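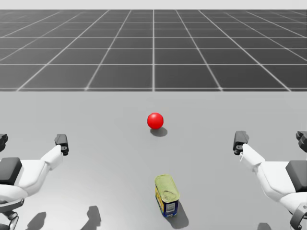
Two arms, a ball and a can on the Stollmont virtual bench. Image: Grolalska

Home Products Services Newsroom Contact

Grolalska Opens Stollmont, a Place to Regret Robots Before Paying for Them

Grolalska today opened Stollmont, a planning service for companies that are thinking of buying two-armed robots and would like to find out what they are thinking of buying. Customers send in a list of tasks and a budget. Stollmont sets up a simulated bench with the arms and grippers under consideration, runs the tasks, and returns a costed equipment plan that the finance department can read without a translator.

The service grew out of a review Grolalska made of its own purchasing last year. It covered 26 pieces of automation equipment, several of them still in the crates they came in. One gripper had been ordered twice by two departments that share a hallway.

"We are very good at telling other people how to buy machines," said Helmut Harms of Grolalska. "It seemed fair to charge ourselves first and see how it felt. It felt expensive."

A standard Stollmont plan includes 50 simulated runs per task, a comparison of up to three gripper types, and a line-by-line budget covering mounts, cabling, spare fingers, training and floor work. Those are the lines that tend to go missing between the first quote and the second. Customers who need more can book the extended plan, with 300 runs per task and a second round of changes after the budget meeting – there is always a second round after the budget meeting.

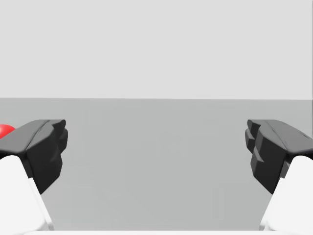
Gripper view of the same bench: fingers open, the red ball off to the left. Image: Grolalska

The objects on the bench are kept plain on purpose. A ball and a can will raise most of the early questions about reach and finger opening, and neither one has to be shipped back afterward. Customers can add models of their own parts once the basic layout is agreed.

Kirkine, a packaging firm that tried the service before launch, went in with a request for four arms and came out with a plan for two, plus a sturdier table. "I had already told my team it would be four," said Blandine Bailly of Kirkine. "The table has been a harder thing to get people excited about."

Stollmont plans also include a page called Do Nothing, which prices the option of leaving the work as it is for another year. Grolalska's sales staff asked for this page to be moved to the back. It is now on page two.
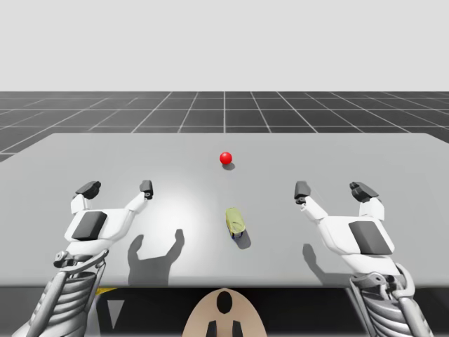 Mali Penry, asked for a view on the launch, said that a simulated bench was a fine place to start but that it had never once been delivered late, and that buyers should put the lead time for real arms in the plan in large type. Grolalska has since made the type larger.

Bookings open in September. Plans are delivered as a spreadsheet and a short written report, and customers keep both whether or not they buy anything. The service is offered for bench-mounted arms only; a version for mobile equipment is being worked on by In-ho Han's group at the Nam office and has no release date, in spite of what the brochure says.

Press contact: Ro-un Ahn, Grolalska Newsroom

Recent items
Grolalska Extends Spare Parts Hours to 6 p.m.
Corrected: Stollmont Brochure, Page Four
Renting or Buying: A Worksheet for Small Plants
Nam Office Gets a Loading Dock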